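Ketura Hammered Glass Bowl: six months on my sideboard

I bought the big Ketura bowl in February, which is a silly time to be buying glassware you plan to fill with peaches, because the peaches were nearly over. But it was marked down at Alexiou (the homewares place near the station, not the café) and I'd been eyeing it since my friend Radka put trifle in hers at Christmas. So home it came on my lap on the bus.

First impressions: it's big. Bigger than it looks on the website, and bigger than the shelf I had in mind for it. Measure your shelf! I moved two casserole dishes and a perfectly good colander into the laundry and it still wouldn't go in, so now it lives out on the sideboard. It's also heavier than I expected, and I wouldn't hand it to a kid full of punch.

What I like

The glass itself, mostly. I've owned plenty of so-called textured glass where the pattern is a timid little ripple you can only find with your thumb. With this one they really went for it, bumps and dimples and ridges all over, so nothing behind it keeps its shape. Colour turns into a sort of glow. My neighbour Dušan thought I'd put a lamp in it. I hadn't, though I did try fairy lights later on and they were a bit much.

It's also forgiving. Plain glass shows every fingerprint, and in our house that means a lot of fingerprints. On this you'd have to go looking for them. I give it a wipe when I remember and it looks respectable in between.

And it's useful. I've had it out for punch, for lemons, for a very large potato salad (not its finest hour, potato salad looks strange through bumpy glass) and once for floating candles when Béla turned 60 and we ran out of vases.

What I don't like

Cleaning the bottom of it. The bowl narrows as it goes down, and my dish brush — a Brallano, nothing fancy — is too wide to get right in there. Bits of mint and lemon pith love that spot. I've ended up using an old bottle brush and a spoonful of bicarb, swishing it about, then rinsing more times than I'd like. A soak overnight with white vinegar helps with the cloudy look too, if your water is as hard as ours.

I don't put it in the dishwasher. The box says you can, but it would take up the whole bottom rack and I'm not that brave.

The other thing is the narrow part underneath. It makes the whole thing look elegant, but I'm wary of it on a wobbly table. Ours went outside for a barbecue and I spent the afternoon hovering like a mother hen. Nothing happened, but I didn't relax until it was back inside.

How it compares

I had a Ziton salad bowl before this, smooth glass with straight sides. Easier to wash, easier to store, and I gave it to my sister without a pang. If you only want something to toss lettuce in, get that one and save your money. The Ketura is for when you want the bowl itself to be looked at. With anything orange or peachy showing through, it's gorgeous. 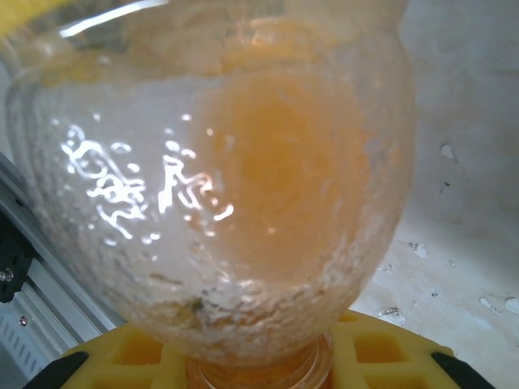 Would I buy it again?

Yes, on sale. At full price I'd have dithered for another year. I'd also check each one on the shelf before paying, as the pattern varies a bit and I went through most of the pile to find my favourite. The girl at the counter was very patient about it.

Four stars. It loses one for the scrubbing. If anyone's found a skinny brush with a soft head that bends, please leave the name in the comments, I'm on my third bottle brush.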